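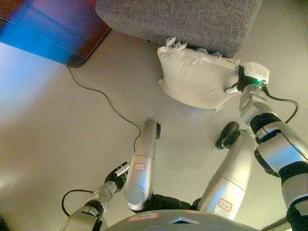

枕头靠着灰色沙发,右手夹爪捏住了它的一端。

跟Yutong Jiang聊怎么教机器人收枕头

2021年9月10日
文/Emerson Lacerda
阅读时间:10分钟
打印本文 | 用电子邮件发送

我到Skotside的时候,Yutong Jiang正戴着头显坐在椅子上,两只手举在半空,右手的拇指和食指一点一点往一块儿凑。我在门口站着没敢出声,心想可别一嗓子把人家的数据给毁了。过了一会儿她把头显往上一推,额头上一道红印子,冲我说:"你可以说话的呀,它又听不见。"

她在Stunau做遥操作,干的活儿说起来特别简单:人做一遍动作,机器人跟着做一遍,把这一遍从头到尾录下来,录够了拿去训练。她现在手上这个任务,内部叫Bittencourt(我问为什么起这么个名字,她说是前面的人起的,她接手的时候就叫这个了),内容是把掉在沙发跟前的枕头捡起来放回去。我第一反应是,这也太容易了吧?我家猫都能把枕头弄下来,捡回去能有多难。

她听完笑得不行,说每个来参观的人都这么讲,然后就把手柄塞给我了。

我先把结果交代了:我没捡起来。试了好几回,有一回夹爪在枕头上方开开合合,夹的全是空气;还有一回我以为夹住了,兴高采烈地往上抬,枕头纹丝不动。Yutong在旁边说:"你看着觉得到了,其实还差一截呢。头上这个视角是从上往下看的,高低最难判断。"

我问她那你自己怎么判断。她想了想:"看影子。夹爪的影子跟夹爪碰到一块儿了,就差不多到了。还有就是看布,布面一动,就说明碰上了。我刚来的时候也靠猜,猜着猜着就有感觉了,你现在让我讲是什么感觉,我也讲不太清楚。有点像戴着厚手套在洗碗池底下摸勺子。"

枕头这东西为什么难呢?她讲起这个来眼睛都亮了,说之前带过一阵子硬东西的任务,杯子、盒子那些,反而省心,因为杯子从哪儿抓都还是那个杯子。"枕头你一捏,它就变形了。你捏得浅,只捏到一层布,提起来的时候它会往下坠,坠着坠着就滑出来。你捏得深,手指头就得往里压,压下去它又会往前跑。你看我们这个,靠在沙发上倒还好,沙发给它挡着,跑不远。要是扔在地板正中间,那可有得追了。"

所以她喜欢从右边那个角下手。她说这是练出来的习惯:手腕先转好,再慢慢靠过去,别在枕头跟前转手腕,一转就容易把枕头蹭歪。我说这不就跟停车一样嘛,先把方向摆正了再倒。她说你这个比喻可以,回头我教新人就这么讲。

我又问,那为什么不直接写程序呢,枕头在哪儿,手伸到哪儿,一步步写死不行吗?(我知道这问题外行,可我就是外行嘛。)

"行啊,有人写过的。枕头摆得端端正正,那程序跑得可漂亮了。你把枕头斜过来一点,它照样往老地方夹。要改也能改,加一条规则,再加一条规则,加到后来谁也不敢动那份代码了。人来示范的话,你就歪着放、斜着放,怎么放都行,你怎么处理的它就怎么学。当然了,你处理得不好,它也跟着学不好。"

最后这句她说得挺严肃的。聊下来我发现,她最在意的倒还真的就是这个,自己的坏毛病会被学走。她跟我讲了件二月份的事。那阵子她右肩膀不舒服,抬手的时候总会顿一下,她自己完全没意识到。后来模型训出来,大家一看,机器人伸手伸到半路,也顿一下。"我同事看了半天说,这不就是你吗!"她一边讲一边给我学那个动作,胳膊伸到一半,停住,再往前送。"我当时脸都红了。那一批后来都没用,重新录的。"
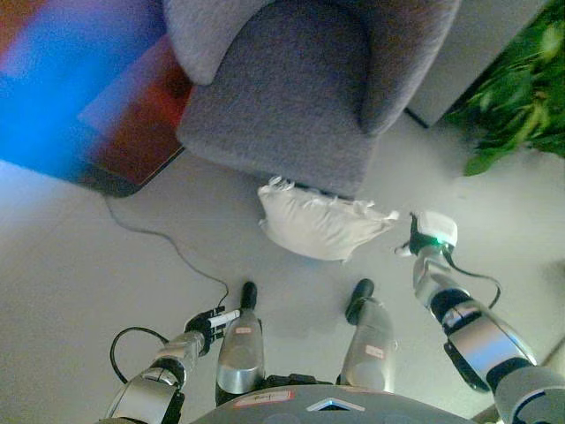

重新录的那一批,一共录了109条。我问她这算多还是少,她说看任务,对枕头来讲算是刚刚够看出个苗头。顺利的话,一条大约40秒,可是两条中间要把枕头重新摆好,要检查上一条录没录全,手酸了还要歇一会儿,一上午下来没有你以为的那么多。"别人一听都说,哇,那一小时能录好多。我说你来举一小时试试。"

我试过了,我没举满一小时,我举了10分钟,第二天早上刷牙都觉得胳膊是借来的。

除了头显加手柄这种远远地操作,她们也用手把手的办法,就是人站在机器人旁边,抓着它的胳膊带着它走。我问哪种更好,她说各有各的麻烦。手把手的好处是你能感觉到力气,碰到沙发了你手上马上知道,不像遥操作全靠眼睛。"可是你人得站在那儿呀。你站在那儿,摄像头里就有你的手、你的袖子,有时候还有半个脑袋。到时候它自己干活,你又不在那儿了,它看到的画面就跟学的时候不一样。枕头这个任务又低,蹲着带它,蹲一会儿腿就麻了。"所以Bittencourt基本上都是遥操作录的,手把手只在一开始摸动作的时候用一用。

延迟也是个事儿。我自己玩的时候就发现了,我手都停了,那边胳膊还在往前走一小点。Yutong说新手碰到这个,第一反应都是往回拽,一拽它又往回走多了,于是再往前推,来来回回跟喝醉了一样。"你要学会等它。动一下,等一下,再动。等你习惯了,这个等的时间会越来越短,到后来你就感觉不到它了。"

她说Skurkau那边的人用另外一套手柄,手感更沉,她去那边的时候试过,第一天特别不适应,第二天回来用自己的又觉得轻飘飘的。我问哪个录出来的数据好,她很谨慎,说没有认真比过,不好乱讲。"反正大家都觉得自己那套好。"

接着我们聊到摆枕头。我原来以为摆枕头是顺手的事,往地上一扔不就得了,她说还真不能总是随手一扔。人扔东西是有习惯的,她自己总往左边扔,扔了一阵子回头去看录像,枕头的位置几乎都挤在一小片地方。后来就让两个人轮着扔,再后来干脆闭着眼睛扔。"有时候扔到沙发前面贴着,有时候扔得斜斜的,一头高一头低,这种其实挺好的,家里的枕头掉下来就是这样子。"

地上有线要不要收起来?沙发旁边的家具要不要挪走?她说这个她们吵过。有人想把周围弄得干干净净,这样学得快;她是站在另一边的,她觉得谁家客厅地上没根线呢。"你给它看的全是空房间,它到了有东西的房间就傻了。当然,也不能一上来就弄得太乱,太乱了我自己都绕不过去。"吵到最后的办法是先从简单的录起,慢慢往里加东西。她对这个办法还算满意,不过她又补了一句,说要是换她来定,会加得再快一点。

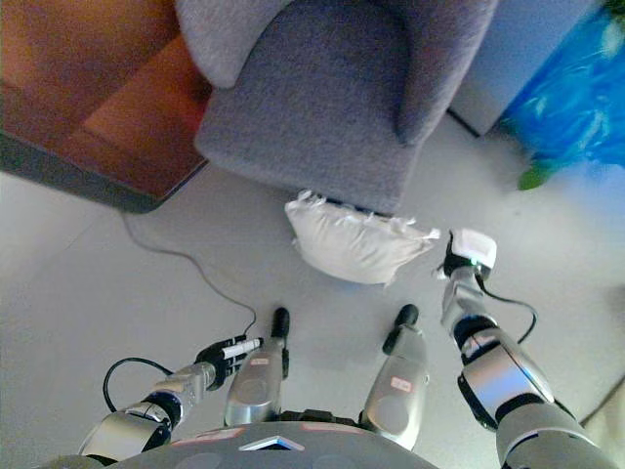 扶手椅前的枕头,右边的夹爪已经靠近它的右角。

说到夹爪,我忍不住问了一个憋了半天的问题:抓一个软枕头,两只手一起上不是更稳吗?我们人抱枕头都是两只手抱的呀。

"稳是稳,难也是真难。"她说两只手要配合,左手动了右手得让,人自己做的时候根本不用想,一到操作台上就全乱了,你得同时盯着两边。她的经验是,一只手能做完的就先用一只手做,等模型把一只手学明白了,再考虑两只手的版本。"而且你不用的那只手,也不能随便放。你要是每次放的位置都不一样,它会以为那也是任务的一部分。"我说那怎么办,她说找个自己舒服的姿势,搁那儿,别老动它。听起来很像小时候钢琴老师跟我讲的话。

我问她失败的那些怎么处理,删掉?她说分情况。手滑了又重新夹起来的,她会留着。"这种最宝贵了!它以后自己干的时候肯定也会手滑,你要让它见过手滑了该怎么办。要是从头到尾每条都一次成功,它一滑就不知道自己在哪儿了。"但那种操作的人走神了、手在半空晃了半天的,就不要。她自己有个小本子,每条后面写一两个词,什么"滑,救回来了",什么"打喷嚏"。我翻了翻,有一页上写着"饿",后面打了个叉。

有没有觉得烦的时候?我问得有点小心,毕竟一个枕头捡来捡去捡一百多遍。她倒是很痛快:"烦啊,当然烦。尤其是下午。不过你知道吗,它第一次自己动的时候,我整个人都站起来了。"她说那天模型刚放上去,没有人戴头显,大家都离操作台远远的,就看着那条右胳膊自己往前伸,转手腕,往枕头角上靠。夹没夹住呢?"夹住了,提起来一点点,掉了。可是它转手腕的那个时间点,跟我一模一样,是在靠过去之前转的。我就跟旁边的人讲,你看你看,它先转的!"

她讲这一段的时候声音高了不少,隔壁桌的人都回头看她。

我问现在能做到什么程度了,她说不能给我报数字,还在试,枕头靠着椅子的时候比较有把握,离得远一点、边儿上皱得厉害一点,就还要看运气。那圈毛毛的边也挺烦人的,有时候夹爪只夹住了边上的须须,看上去像是抓到了,一提就漏。我说那换个没边儿的枕头呗,她瞪了我一眼,说你这个思路跟那些想收电线的人是一伙的。

临走之前我又要求试了一把(对,胳膊已经开始酸了,但是不甘心)。Yutong站在我后面指挥,"慢一点,先转,先转手腕,好,现在往下,看影子,看影子!"我看着影子和夹爪一点点合到一起,布面动了一下,我赶紧合手指。

"夹住了吗?"我问。

"夹住了,你别激动,慢慢抬。"

我抬了,离地大概也就一个拳头那么高,然后我一得意,手一松,又掉了。Yutong弯下腰凑过来看屏幕,问我这条要不要存。我说存吧,她就在本子上给我记了一笔,写的是"客人,高兴得松手"。

至于这条最后会不会真的拿去训练,她说得再看看。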